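Hetcombe laundry firm sets out equipment plan for garment handling line

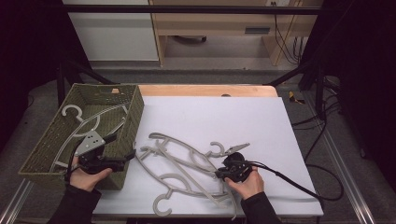
Stockdale, the workwear and linen hire business based in Hetcombe, has agreed a spending plan that should put its first automated hanger-sorting station on the shop floor next year. The money will be released in stages, and the firm says it will not order any robot arms until the first stage is finished.

The plan covers 18 months. It starts with hand-held grippers, which staff use to sort hangers between a basket and a table top while their movements are recorded. The recordings will be used to train the software that later runs the arms. Stockdale already has one bench set up for this and intends to add a second in November.

Hangers are a small part of the business but a steady nuisance. They come back from customers mixed in with returned uniforms, usually hooked together, and have to be pulled apart before they can go on the rail again. The work is done by hand at the end of each shift. A review of the sorting room last winter found that it took up more paid time than pressing repairs, and that it was the job most often left over for the morning.

Several suppliers offered the company a complete cell with arms, cameras and a guarded enclosure. Stockdale turned these down at the quotation stage. The prices were within reach, but the suppliers wanted to demonstrate on new hangers laid out singly, and would not commit to a rate for tangled ones. The company's planning note says a machine that needs its hangers laid out in advance would save very little.

Buying the hand-held equipment first costs far less and can be stopped without much loss. The first stage takes up 13 per cent of the total budget. Most of that goes on grippers, cabling, spare jaws and data storage, with a smaller sum for the frame and curtains around the second bench. The tables and baskets are already on site and have not been charged to the project.

The grippers and recording software come from Clillulero, which will also train the staff who use them. Stockdale has taken them on a hire agreement with an option to buy after nine months. The monthly charge is slightly higher than for a longer agreement, but the company wanted to be able to change to a different jaw if the present one proves too wide for thin plastic. Hire payments count towards the purchase price if the option is taken up.

Six members of staff will share the recording work, in sessions of no more than an hour. They will be paid at the normal sorting rate and the sessions will be counted as production time. This was raised at a staff meeting on a Thursday afternoon, along with the question of whether jobs would go. The firm's answer was that the hanger work is spread across the whole sorting team and no post depends on it. It has agreed to put that in writing before the second stage is approved.

The second stage is the expensive one. It allows for a pair of arms, a mounting frame, safety work and the electrical supply, which has to be brought across from the far side of the building. Quotations for the electrical work have been slower to arrive than those for the arms, and two of the electricians approached asked for a site visit before giving any price. A contingency has been set aside for this part alone.

Jarnent, the engineering consultancy that helped draw up the plan, advised Stockdale to keep maintenance separate from the purchase. Its report recommends an annual allowance for worn jaws, replacement cables and call-outs, starting from the day the arms are installed – including the warranty period, when many buyers budget nothing. It also suggests holding one spare gripper of each type on site, as delivery times for single parts can run to several weeks.

The report is more cautious on savings. It gives a payback period of about four years for the hanger station on its own, which is longer than the company usually accepts. The figure improves if the same arms can later be used for folding towels or loading small items into bags, but Jarnent did not include either job in its main calculation. Stockdale says it accepted the longer period on the understanding that the arms must be able to be moved and put to other work.

A decision on the second stage will be made when the recordings are complete and the software has been tried on a borrowed arm at Jarnent's workshop. The test will use mixed hangers taken straight from customer returns, including bent ones. Stockdale has not published the rate it expects the arm to reach, although the planning note says it may be slower than a person provided it can run unattended through the evening.

If the test goes badly, the hire agreement with Clillulero will be allowed to lapse and the remaining money will go back into the general equipment fund. A replacement for the older of the two tunnel finishers is next on that list, and the company has asked for updated prices on it in the meantime.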